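# What a Bin Floor Remembers

Storage bins are bought by volume and thrown out by appearance. Between those two events they get very little attention, even in shops where a bin is handled more often than any tool on the wall. The useful questions about a rigid open bin are how its floor wears, how its walls affect reach, and what happens to small items once they've been dropped in and left to settle.

Olanrewaju Olaniyan has run the parts room at Stastlow, a repair and refurbishing shop, for seven years. The room holds 445 bins in four sizes. The largest are gray, tall-walled and open at the top, and they take mixed goods: returned parts, odd hardware, items waiting for a label. Smaller bins hold one kind of item each and go back on the rack when the job is done. The large ones stay out on tables for most of the day.

"The small bins are storage," Olaniyan says. "The big ones are a work surface with walls."

That distinction matters when choosing a bin. A storage bin is judged by stacking strength and how well it fits the shelf. A work bin is judged by its floor. Items are put down, slid, turned over and picked up again, and each of those actions leaves a record.

## Reading the wear

Floor wear falls into a few types. Fine scratches come from sliding. They run in many directions when a bin is used from all sides, and in one dominant direction when it's always used from the same side. Pale streaks are rubbed areas, where repeated contact has polished the surface or taken off a thin layer of finish. Dark smudges are usually transfer: rubber, grease or oxide left behind by whatever was resting there.

Only some of this is damage. Smudges mostly come off with a mild degreaser and a soft cloth. Scratches stay, but they have no effect on use until they're deep enough to catch a flat washer or the edge of a card. Olaniyan checks by dragging a plastic card across the floor. If the card stops, the bin moves to bulky goods, where a rough floor makes no difference.

Painted surfaces need a closer look. Paint on a sloping panel wears faster than paint on a flat floor, with the worst loss toward the low end, where sliding items come to rest and knock against each other. Once the finish opens up there, flakes mix with the contents. For castings this is a nuisance. For bearings or anything with a greased face it's a reason to pull the bin.

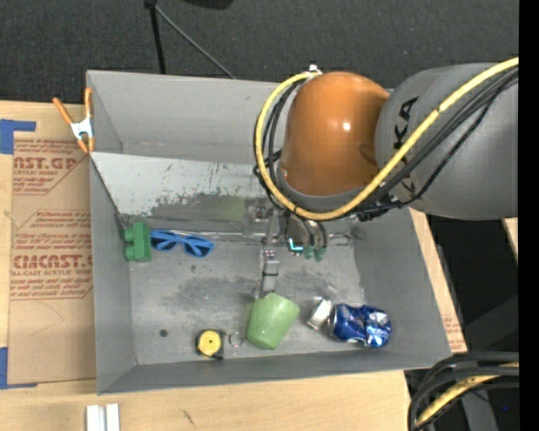
Slope has its benefits all the same. An item lying flat in a corner offers no edge to lift, and a person with gloves on will chase it along the wall for several seconds before giving up and tipping the bin. On an incline the same item tends to rest at an angle or slide clear of the wall. The gain is largest with thin, flat goods and close to nothing with round ones, which roll to the low side and gather there.

## Wall height and reach

Tall walls keep things in. They also set the angle of approach. With a low tray, a hand can come in nearly level and scoop. With a tall bin it has to come down from above, and the nearest strip of floor, right under the front wall, becomes the hardest part to see and the hardest to reach.

Amarachi Chukwu, who plans workstations at the design office Balogun, treats that strip as lost area. Her method is plain. She sets the bin on the table at working height, stands a person in position, and marks on the floor of the bin the line where their view over the front wall begins. Everything on the near side of the line is discounted.

"People order a deeper bin to get more room and then use less of it," she says. "The volume went up and the usable floor went down."

Her remedies are cheap. Lower the table. Raise the rear edge of the bin on a batten so the contents face the worker. Turn the bin slightly off square to the table edge, which opens up one front corner to the dominant hand. The last one looks untidy and tends to be corrected by whoever wipes down the tables in the evening, so she recommends marking the table with tape.

The table surface plays a part too. Bare wood grips a bin fairly well and is quiet when the bin is set down, though it collects grit that will scratch the underside. A hard laminate is easier to clean and lets the bin creep. Chukwu prefers wood with a thin mat for anything heavier than hand tools.

## How full is full

In February, Stastlow kept a log of searches in its mixed bins. A search was counted when someone went to a bin for a named item, and it was marked as failed if they had to lift out other things to find it. The log ran to 1,831 entries. Bins filled above 40 percent of wall height accounted for most of the failed searches, and the shop now treats that height as its limit. A painted line on the inside of each wall shows it.

The line has worked better than a written rule. It has one weakness, in that long items stood on end don't register as filling the bin even when they block access to everything under them. Long items now go in a separate trough made by Grovetti, with a divider every hand's width.

Scattered contents are easier to work from than piled contents, and this runs against the habit of pushing everything to one side to make the bin look neat. Gaps between items give fingers somewhere to go. Olaniyan asks his staff to leave the contents spread out and to even up any heap at the end of a shift.

## Care and replacement

The routine at Stastlow takes a few minutes per bin. Empty it completely. Brush out the corners before wiping, or grit turns to paste. Wipe the floor and then the walls, dry both, and look along the floor at a low angle under a lamp. Raised burrs show as bright points and can be taken down with a fine abrasive pad. Bare patches get touched up with the shop's usual Utix enamel and are left overnight before the bin goes back into use.

Walls and rims are checked by hand. A rim that has been struck often will spread outward, and a spread rim won't nest. Bins that no longer nest are kept for the tables, where it doesn't matter, until the floor fails the card test as well. At that point they go under the bench for scrap and offcuts, and a new one comes down from the rack with its fill line still to be painted.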